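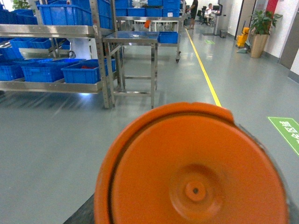 I have been asked by several readers to set down what happened with the lid handling at Edcombe in September, and as the matter is now closed I am able to do so. The account which follows is my own. It has been read by Henrique Vieira, who led the review, and he has corrected me on two points of detail.

The task concerned was a simple one on paper. A mobile arm collects a round lid, carries it along the walkway past the crate shelving and sets it down at the far station. The lids have a thick rolled rim and a raised hub in the centre, and the gripper takes them by the edge. We had run the same routine at Mustton without incident and I saw no reason to expect trouble when it was moved across.

On the morning in question, shortly before eleven, the arm released a lid while the base was still moving. The lid landed on its rim, rolled over the yellow line and came to rest against the foot of the shelving. Nobody was on the walkway at the time and there was no injury. The robot did not stop. It continued to the station, performed the full placing movement with nothing in its grip, recorded the job as complete and set off to collect the next lid.

It is this second part that I regard as the serious failure. A dropped lid is a nuisance. A machine that does not know it has dropped one, and drives on through a space where people walk, is a safety matter, and it was recorded as such the same day. Shaimaa Ait Brahim was at the workstations, heard the lid strike the floor and used the stop button. She was quite right to do so, and also right to refuse a restart when one was suggested to her twenty minutes later.

The review took longer than I had hoped. The log for the run held 611 grip readings, and the fault could be found in the last part of them. Grip force had been falling slowly from the moment the arm turned at the end of the shelving. The controller compares that force with a lower limit, and below the limit it should halt the base and raise an alarm. The limit had been copied from the Mustton settings file, where it was written for a smaller lid and a different set of finger pads. With the Edcombe pads, the reading from an empty gripper sat slightly above it. The alarm could not have sounded under any conditions.

The cause of the falling force was more ordinary. One of the two finger pads had worn smooth on its inner face. Baptista, who supplied the pads, recommend a change at fixed intervals, and we had no record of a change since the arm was installed. I accept responsibility for that. The maintenance sheet was mine to keep.

The following changes have been made:

- The lower limit is now set at each site, with an empty gripper and then with a lid, and both readings are written on the sheet.
- The arm checks its grip before it begins the placing movement and again before it reports a job complete.
- Both pads are changed together, and the old ones are kept until the next inspection.
- Travel speed with a lid held is reduced on the stretch beside the shelving.
- No restart is permitted after a drop until a second person has signed for it.

Work resumed after 7 days. There was one further alarm in the first week, which proved to be a lid taken slightly off its edge - the base halted as intended and the lid stayed in the gripper.

Henrique has asked that the Vandorham site be checked as well, as it uses a settings file from the same source. That visit has been arranged and I shall add a note to this page when I have the readings.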